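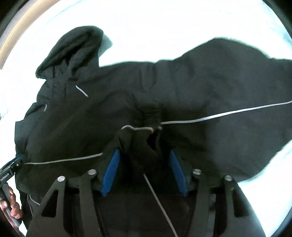 Call for Participants: Household Clothing Use and Repair Study

The Stismont Institute for Household Research invites residents of Orkadlow and the surrounding townships to take part in a study of how long everyday clothing is kept, how it is cared for, and why it is finally given away or thrown out. The study covers outerwear, sweatshirts, pants, and knitwear worn by adults. Shoes, underwear, and work uniforms supplied by an employer are excluded.

Background

An earlier round of the study enrolled 141 households and relied on a single mailed questionnaire. Many respondents reported difficulty recalling when a garment had been bought or last mended. The present round therefore uses a short monthly log, supported by two home interviews. The institute intends to enroll 432 households.

Who May Apply

Applicants must be 18 years of age or older and must have lived at their present address for at least six months. One adult per household will serve as the main contact and will complete the log. Other adults in the home may contribute entries if they sign a separate consent form. Households of every size are eligible, including people who live alone. Experience with sewing or mending is not required.

Persons employed in clothing retail or textile manufacturing, and employees of the institute and members of their households, may not apply.

What Participation Involves

Participants will select up to 40 garments at the first interview and will receive numbered cloth tags to be attached to the care labels. Each month, the main contact will record which tagged items were worn, washed, repaired, lent, or discarded. The log may be completed on paper or through the Flimus online form, and most entries take less than half an hour.

Home interviews last 90 minutes and are conducted by a trained interviewer at a time agreed in advance. The first takes place in January and the second at the end of the twelve-month study period. Interviewers may ask to see tagged garments but will not open closets or drawers.

Payment

Households will receive a payment after each interview and a smaller payment for each quarter in which all logs are returned. The amounts are stated in the information sheet. A household that withdraws will keep any payment already earned.

Privacy and Consent

Names and addresses are stored separately from study records. Published results will not identify any participant. Participation is voluntary, and a household may withdraw at any time without giving a reason.

How to Apply

Application forms are available at the front desk of the Naidoo Building and at all branches of the Orkadlow public library. Completed forms may be returned in person between 9:00 a.m. and 4:30 p.m. or mailed to the attention of Anel Nel, Study Coordinator. Applicants who need the form in large print or in another language should ask at the front desk. All applicants will be notified in writing whether or not they are selected.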